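Dakorwood Exchange Building – Adaptive Reuse Project
Progress Report to the Firkik Foundation

4 min read

Submitted 12th October by Xuelian Du, Grants and Capital Projects Manager, Vultus Property Trust

This report covers work completed since the previous submission in June. It addresses the conditions attached to the second installment of the Foundation's grant and sets out the items on which the Trust seeks the Foundation's agreement.

Summary of position

The exterior contract is substantially complete. Masonry repairs to the north and east elevations have been accepted by the project architect, and the scaffold on those sides has been taken down. Interior work on the ground floor is on schedule. The upper floor is three weeks behind the program issued in June, for reasons given under Schedule. The Trust does not expect the delay to affect the opening of the leased suites on the ground floor.

Exterior envelope

The contractor, Xiao Building Services, replaced 194 window units across the four elevations. Of these, 55 required new stone sills where the originals were found to be cracked through. The architect, Vilém Šindelář, inspected each sill before the frames were set and has issued a written record, which is held at the site office and can be forwarded on request.

The roof membrane has been laid and the drainage outlets tested. A minor leak at the stair tower parapet was traced to an open joint in the flashing. The contractor corrected this at its own cost. One section of cornice on the west elevation remains under temporary support until the replacement pieces are delivered from the stone yard.

Interior fit-out

The ground floor provides 3,011 square feet of light workshop and laboratory space, divided into suites with shared loading access. Partitions, lighting and power distribution are installed. The floor slab was leveled ahead of finishes, and the original columns have been left exposed as required by the preservation agreement.

The fire marshal's preliminary inspection raised two comments, both concerning the location of exit signs. The signs have been moved. Final inspection will be requested once the rear lobby doors are hung.
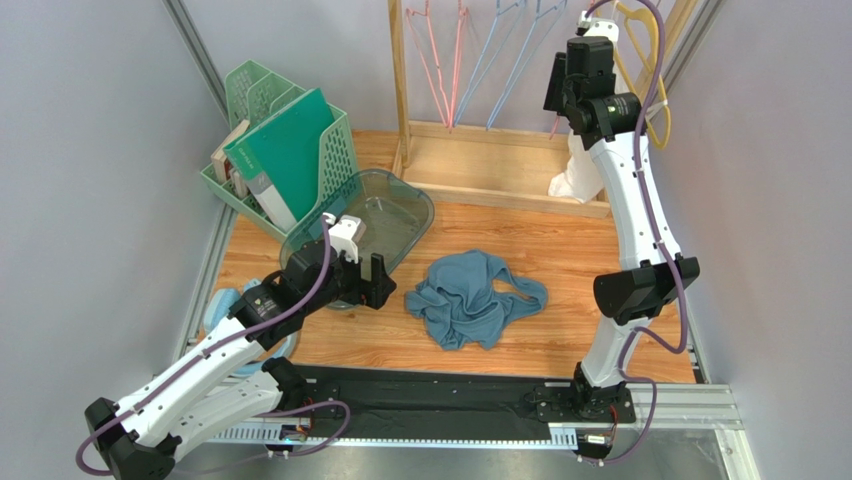 Leasing

Leasing is managed by Hiu-tung Mak. Signed leases are in place for three suites, all on terms consistent with the affordability schedule in the grant agreement. Discussions continue on the remaining ground floor space. Two prospective tenants have asked for a longer initial term than the standard lease allows, and the Trust is taking legal advice before responding.

No upper floor space has been offered to the market. The Trust intends to begin once the elevator has been certified.

Schedule

The delay to the upper floor arises from the elevator. The existing shaft was found to be out of plumb by more than the manufacturer's tolerance, and the guide rail brackets had to be redesigned. Revised shop drawings were approved by the structural engineer, Thịnh Lại, and fabrication has started. Ceiling and flooring work next to the shaft cannot proceed until the rails are fixed. Other upper floor trades have been moved to the south end of the building to limit lost time.

Budget

Expenditure remains within the approved total. The additional sills and the elevator brackets have been charged to contingency – the first in full, the second in part, pending the outcome of a claim against the original survey. Zhiqiang Yuan, Director of Finance, has reviewed the cost report and confirms that the remaining contingency is adequate for the work outstanding. The full statement is attached as Appendix B.

Matters for the Foundation

The Trust requests agreement to the following:

1. Release of the second installment, on the basis of the architect's certificate for the exterior work.
2. An extension of three weeks to the completion date for the upper floor.
3. A change to the wording of the donor plaque, as set out in Appendix C.

The next report will be submitted after the elevator has been certified.

Related documents
Dakorwood Exchange Building: June progress report
Preservation agreement and schedule of retained features
Notice to neighbors – west elevation deliveries
Leasing information for ground floor suites

© Vultus Property Trust | Contact the Capital Projects Office | Back to top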